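Notebook, November — open afternoon at the Prarkport workshop

Writing this up the same evening with my shoes off, before it all runs together in my head. 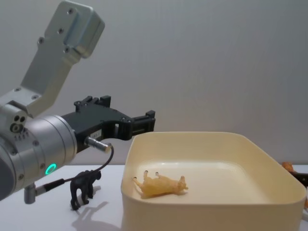 Do visitors need to know anything about programming to enjoy an afternoon like this one?
Most of them don't, and the ones who stayed longest today had never written a line of it; what they need is somewhere to stand where they can see, and someone nearby who is happy to be interrupted.

We opened the doors at 11 and I had my first question before I had found my badge. It was the one we always get (what does it cost?) and I gave the answer we agreed on, that the arm is shared between three projects and the price depends on what you hang on it. I am not sure that satisfied anybody. For the next one I would like a proper answer on a card by the door.

The sorting table was the favorite by a long way. We had gone back and forth for weeks over whether to show the toy animals or the Stireo brackets, and I was on the side of the brackets, so let me put it in writing that I was wrong. People know what a cow is. They know how it should stand and they can see from the back of a crowd that it is lying with its legs in the air, and they start rooting for the gripper before anyone has explained a thing. With the brackets we would have spent the whole day explaining the brackets.

The routine was the short one: pick from the tray, set down on the table, go back for the next. I kept the speed at 300 on the slider and only went up to 800 when a group of older students asked very nicely, with everyone behind the tape. It looks wonderful at 800, but the talk can't keep up with it, and I found myself finishing sentences about a move that was already over. Please leave it at 300 for visitors.

Trouble with the yellow cow, as expected. The plastic lets light through and the picking software is much less sure of it than it is of the solid-colored animals. I counted this as a nuisance all through rehearsal and then it became the best conversation of the day! A retired glass cutter told me at length how he used to judge an edge by tilting the piece toward a window, and we talked about whether the arm could do something similar — nudge the animal, look again, compare. I have put it on the ideas list with a star next to it. I would love it if somebody took it on over the winter.

The black bear (or ape, the children were divided and I stayed out of it) was well liked too. I let the little ones choose which way it should face between runs, with the arm paused, and that kept the line cheerful while we reset.

Things to sort out, in no order:

The gripper cable wants a second look. I like a generous loop for the wrist turns, but it hangs low enough that I was thinking about it all afternoon, and I would sooner think about the visitors. Try a clip, or route it higher.

The white tabletop shows every fingerprint. Bring the spray.

The tray slid a little each time somebody leaned on the table. Rubber feet, or a strip of the gray mat from the Renex bench.

The green light on the wrist got more questions than the software did. Let's all agree on how we explain it, as I heard two different versions from our own side.

The handout ran out early. We printed 3000 for the whole season and I had brought only one box over, which is my own fault. The Aydoğan leaflets lasted, but they are mostly about conveyors and I felt a bit sheepish handing them out at a table without one.

Last visitors left at a quarter past five, a father and two girls who wanted to see the cow go once more, and I ran it once more. Arm parked, stop pressed, air off, lights off at the panel. The spare key is back in the blue tin. I still owe the log the software version from this morning and will add it when I'm in.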